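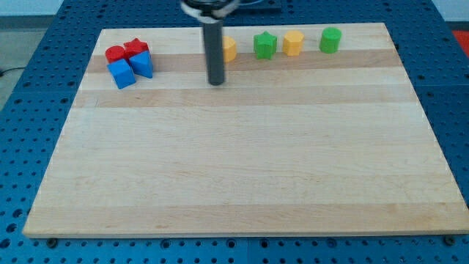 Posted by the Saliba kitchen table blog, 2021-07-01, in Toys and Wood

I bought the cutting board in December, when the shop in Clencombe was closing its kitchen department. It is maple, made from long strips glued side by side, some pale like cream and some more like honey. I intended it for bread. For bread it is too big, I must admit, and my counter is small, so for months it stood behind the door and I felt guilty every time I swept there.

Now it has a second life as a place for the shape blocks. They are small plastic ones, in red, blue, green and yellow. I like the stars most, with the ridges on their sides, and I have a red one and a green one. The blue triangular prism is also nice, but it slides from the top of any tower I try to build with it. The cylinders are the most useful, if you stand them upright and do not let them roll under the sofa.

I paid 6 dollars for the blocks at the Clillen flea market, in a bag with no label. The seller wanted more, and I am not good at bargaining, so I only stood there and looked at the bag until she lowered the price. At home I washed them in warm water with dish soap and an old toothbrush. The stars took the longest time.

Why a board? On the carpet the blocks fall over. On the blue metal table they stand well, but the round holes make my eyes tired, and it is noisy when something drops. Wood is quieter. I also like how the colors look against the stripes. I put the blocks along the back, and the front stays free for building.

For care I use the Dalico oil, one thin layer, and I wait 60 minutes before I wipe it. Last time I waited too long and the surface became sticky, so I had to rub it again with a dry cloth. I do this every two months. If somebody knows a better oil that does not smell so strong, please write to me.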